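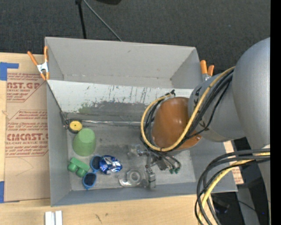

3.2. Constitution du corpus et déroulement des évaluations

Le corpus se compose de 400 notes de synthèse rédigées par des étudiants de troisième année de licence en droit, dans le cadre d'un enseignement semestriel de droit des obligations. Chaque note répond à une consultation fictive portant sur l'inexécution d'un contrat de fourniture et ne peut dépasser 1000 mots, notes de bas de page comprises. Les copies hors format ont été conservées, le dépassement étant traité comme une variable et non comme un motif d'exclusion.

Les notes ont été déposées sur la plateforme Pradix, déjà utilisée par la faculté pour les travaux dirigés. Chaque copie a reçu un identifiant aléatoire, puis les mentions permettant de reconnaître l'auteur ou le groupe ont été retirées à la main. Cette opération a été menée par E. Pešek et P. Yen, qui n'ont pas pris part à la notation.

L'évaluation par les pairs précède celle des enseignants. Chaque étudiant relit 2 copies provenant d'un autre groupe que le sien et remplit une grille portant sur la qualification des faits, l'usage des sources, la cohérence du raisonnement et la clarté de la réponse donnée au client. Les critères sont notés séparément et aucune note globale n'est demandée. Un commentaire libre est obligatoire pour le raisonnement, facultatif pour le reste. Nous avons repris sur ce point la recommandation de Cheung et Jireš, qui observent que les commentaires imposés sur l'ensemble des critères tendent à se répéter d'une rubrique à l'autre.

La notation enseignante suit la même grille. Les correcteurs n'avaient accès ni aux notes ni aux commentaires des pairs. Une séance d'harmonisation s'est tenue en avril, avant l'ouverture des copies, à partir d'un jeu de notes issues d'une promotion antérieure. Elle a conduit à reformuler le deuxième critère : la version initiale ne distinguait pas la citation d'un arrêt de son exploitation, ce qui produisait des écarts importants entre correcteurs civilistes et correcteurs venus du droit public.

Au total, 58 copies ont fait l'objet d'une troisième lecture, déclenchée lorsque l'écart entre les pairs et l'enseignant dépassait le seuil fixé au protocole sur au moins un critère. La troisième lecture a été confiée à T. Shek. Elle ne remplace pas les évaluations précédentes et sert uniquement à documenter l'origine du désaccord.

3.3. Limites du dispositif

Les étudiants savaient que leurs relectures seraient lues par l'équipe pédagogique. Il est possible que certains aient atténué leurs critiques, en particulier dans les commentaires libres.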